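Lamisi Sowah
My daughter starts at a new school after the summer, and I decided to prepare her backpack early this year. I will write down how I do it, maybe it is useful for another parent. It is a small thread, please be patient with my English.

First, the budget. I gave myself 30 for everything that goes inside the bag. The backpack I don't count, because we already had it at home. She chose pink. I asked her two times if she was sure, and she was very sure.

Before packing I put the bag flat on the table with the front side up. I know many people pack with the bag standing on the floor, between the feet. For me it is easier when it lies down. I can find all the zippers and I don't forget a pocket.

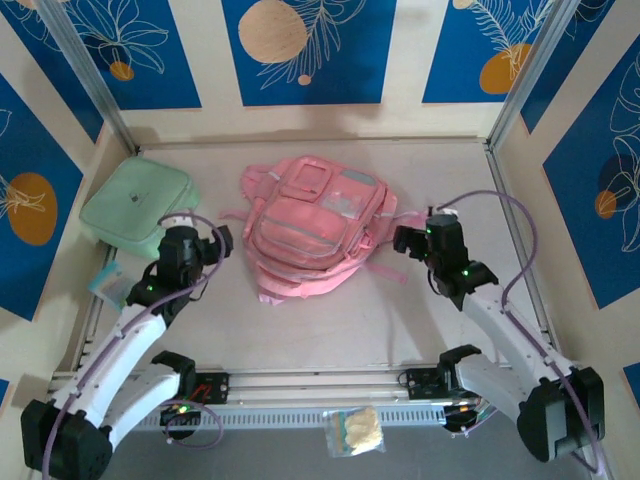

Pink backpack and green pouch, before packing.

The mint green pouch is for pencils, glue and the eraser. I like that it has a zipper and not a button. Last year we had a tin box, and every morning it made a terrible noise on the stairs.

My rule for the pockets: the small one near the top is for things she needs quickly, like tissues and the bus card. The bigger one under it is for the pouch. Books go in the main part, always against the back.

Someone asked me about the weight. I weighed the books on my kitchen scale. The reading book is 500 grams and the notebook from Zarden is 141 grams. It does not sound like much, but she is a small child and she also carries water.

About the water: I don't put the bottle inside with the books anymore. We had an accident with a Gkikas bottle in the spring, and the library book had to be paid. Now the bottle travels in her hand or in a separate cloth bag.

Light gray reflective strips were important for me. In winter we walk to the bus when it is still dark, and the drivers on our street are not slow. If you buy a new bag, please look for this before you look at the color. (My daughter does not agree with the order.)

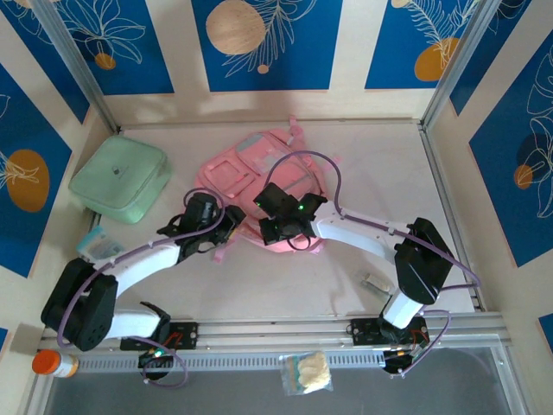

The straps I check before every school year. I pull each one a little and look at the sewing where it joins the bag. Then I make them the same length. When they are too long the bag hangs low and she walks bent forward like an old lady.

Also check the loop on the top. Children carry the bag by this loop much more than by the straps, so it gets tired first. My neighbor Séverine Sabatier repaired one for us with strong thread, and it is still holding. She does not want money for it, she wants cake.

For washing: I empty everything, open all the zippers and turn the bag over the sink to get the crumbs out. Then a soft brush, warm water and a little soap. I don't use the machine, I am afraid for the strips. It dries on the balcony in July in one afternoon.

One question for you. I want to write her name inside, but the pen from Ultden disappeared after 2 washes on her jacket. Is there a pen that stays, or do I have to sew a label? I am not good with a needle, and I already owe one cake.

Edit: thank you for all the answers! Many of you say iron-on labels. I ordered a small pack from Darela and I will try them first on an old T-shirt.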